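Equipment planning for mobile manipulation

Also called: manipulator procurement planning, cell budgeting (industrial use)

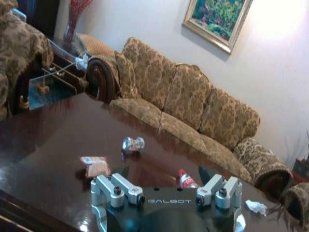
Equipment planning for mobile manipulation is the process by which an organization decides what robotic hardware to buy, in what order, and with what money held back for operation. It covers the mobile base, the arm, the end effector (gripper), sensors, computing, spare parts, and the rooms and objects the robot will be tried on. The term is used mainly for service robots that work in homes, hotels and offices, where the task list is less fixed than in a factory. Planning normally starts from a written task. For a tidying task, the object set may be as ordinary as a crushed aluminum can, a torn snack wrapper, a small plastic water bottle and a crumpled tissue on a polished wooden table, and each of these places a different demand on the gripper. A can on its side needs a certain opening width. A flattened wrapper needs thin fingertips and good control of height. A glossy tabletop that mirrors the room light can affect the choice of depth camera, and is usually listed as a surface condition in the request for quotation.

Scope of the budget

Budgets are commonly divided into capital cost, integration cost and running cost. Capital cost is the quoted price of the hardware. Integration cost includes mounting plates, cabling, network equipment, safety review and the staff time needed to bring the system to its first working trial. Running cost includes fingertips, batteries, software licenses, service visits and replacement of test objects.

Integration is the item most often underestimated. Gunn (see Further reading) recommends that it be entered as a separate line with its own approval, so that a discount on the arm cannot be used to hide it. Freight and import duty are treated as capital cost by some buyers and as integration cost by others. Either is acceptable if quotations are compared on the same basis.

Gripper selection

Parallel-jaw and linkage grippers account for most purchases in this class. Linkage grippers use pivoted bars to open and close the fingers. Their pivots and bushings wear with use, and the supplier should state the inspection interval. Selection criteria include:

Maximum opening and closing force
Fingertip thickness and method of replacement
Mass, counted against the payload of the arm
Position of any wrist camera and its view of the fingertips
Availability of spare links, screws and bushings

Suction tools are cheaper to maintain on flat, sealed objects but perform poorly on tissue and crumpled metal. A plan that includes both should budget for a tool changer or a second arm.

Test space

A test space may be rented, built or borrowed. Furnished rooms are preferred for household tasks, as sofas, chair arms and low tables limit how the base can approach. Floor plans should record table height, clearance between furniture and the position of strong light on walls. Upholstery and finished wood should be covered by insurance before trials begin.

Worked case: Walum

The planning file of the Walum site, operated by the integrator Elach, is often cited in training material. The first version, prepared by Serena Fabbri and Ginevra Piras, called for 2 arms and a service contract of 36 months. Spare parts were set at 11 percent of capital cost. Review by Ettore Carbone raised the spares line to 20 percent after the quoted lead time for finger links was found to be longer than the first trial period. The second arm was moved to a later phase to pay for the change. The revised file was approved on 20 April 2023.

The case is used to show two practices: ordering wear parts with the original purchase, and tying each later phase to a named test result. Melis has criticized it for leaving out operator training, which was paid from a general account and does not appear in the totals.

Lease and purchase

Leasing moves cost from capital to operation and may include exchange of failed units. Lease terms often restrict changes to the wrist and fingers. Buyers who expect to fit their own fingertips should obtain written permission before signing.

See also

End effector
Total cost of ownership
Acceptance testing
Preventive maintenance

Further reading

Gunn, Alistair. Integration Costs in Service Robotics. Trarska.
Melis, Gemma. "Training as a Hidden Line Item." Sala Papers on Automation, February issue.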